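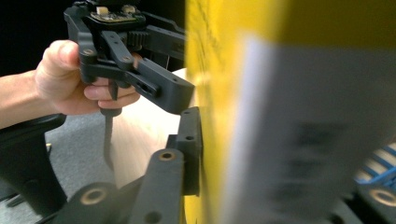
The Case for Paying Attention to the Demonstrator

Opinion, by Rekha Grewal

Organizations that teach robots by demonstration tend to report their work in terms of volume. A program is described by the number of demonstrations it has collected and by the score its trained system reaches on a test. The people who gave those demonstrations are seldom mentioned, and the conditions under which they worked are mentioned even less. It is the view of this writer that the omission is a technical mistake as well as a discourtesy, and that it should be corrected in the way programs are planned, funded and reviewed.

The method itself is easy to state. A person carries out a task with a hand-held gripper, or drives a distant arm through a set of controls, and the movements are recorded together with what the cameras see. A system is then trained to produce similar movements when it meets similar surroundings. Everything the system knows about the task has passed through the hands of the demonstrator. If the demonstrator is tired, the record is a record of tired work. If the demonstrator has been told to hurry, the system learns hurry.

I spent nine years reviewing training programs of this sort, most recently for Druklow, where a sorting and handling project called Clarkero was under way. The September review of that project included 1,217 demonstrations given by 15 people. The plan had assumed that these people could be treated as interchangeable. They could not. Manju Shukla approached each object slowly, closed the fingers, paused, and lifted. Naveen Dubey closed the fingers while still moving and corrected his grip on the way up. Both methods completed the task. A system trained on the two together hesitated at the point where they differed, and for several weeks the fault was looked for in the software.

The remedy was modest. The demonstrators were brought into one room on a Saturday morning, shown one another's recordings, and asked to agree on how the task should be done. They reached agreement before lunch. They also raised eleven matters that the engineering staff had not noticed, among them that the grip became uncomfortable after long use and that people changed the angle of the wrist to relieve it. That change of angle was present throughout the recordings made late in a shift.

It may be objected that variety is desirable, and that a robot shown only one way of doing a thing will fail when conditions change. The objection has merit. Shalini Mathur, who led the training side of Clarkero, made it forcefully at the time, and I have come to accept a good part of her argument. A program ought to vary the position of objects, the lighting, the height of the work surface and the state of the room. It ought also to include recoveries, in which something slips and the demonstrator sets it right. Such variety is chosen and can be written down. Differences that arise from sore wrists or unclear instructions are of another kind, and a program that cannot tell the two apart has no means of knowing what it has taught.

A second objection concerns cost. Rest periods, written instructions and joint review sessions all reduce the number of demonstrations that can be collected in a day. At Eltum, a smaller operation that I visited twice, sessions were limited to 38 minutes, and the managers were candid that their daily totals had fallen. They were equally candid that they discarded far fewer recordings afterward. I do not offer this as proof. A single site, observed briefly, proves little. I do suggest that a count taken before the poor recordings have been removed is a weak basis for comparing one program with another.

The choice between hand-held tools and remote control deserves the same care. With a hand-held gripper, the demonstrator feels the weight of the object and some of the resistance when it meets a wall or a lid. Work proceeds at close to a natural pace. The danger is that the person will move in ways the robot's arm cannot follow. Remote control removes that danger, as the arm itself sets the limits, but it commonly takes away the sense of touch and requires long practice. Anwara Sultana, who has trained demonstrators in both methods, allows new staff 32 practice attempts by remote control before any recording is kept. Many programs allow none. They record from the first attempt and store the learner's confusion beside the expert's skill, with nothing to mark the difference.

Three changes would be within the reach of most organizations. Each recording should carry a note of the demonstrator's experience and of how long the session had been running. Written instructions should be kept with the recordings and dated whenever they are revised. Demonstrators should see the trained robot at work, and their comments should go to the people who decide what is collected next.

The last of these meets the most resistance. It is sometimes said that demonstrators lack the background to judge a trained system. They do not need to explain its inner workings. When Ms. Shukla first watched the Clarkero arm lift a carton, she remarked that it was waiting for something. She had recognized her own pause, cut short. The staff had been studying the same behavior for most of a month, and her remark was entered in the project notes that afternoon.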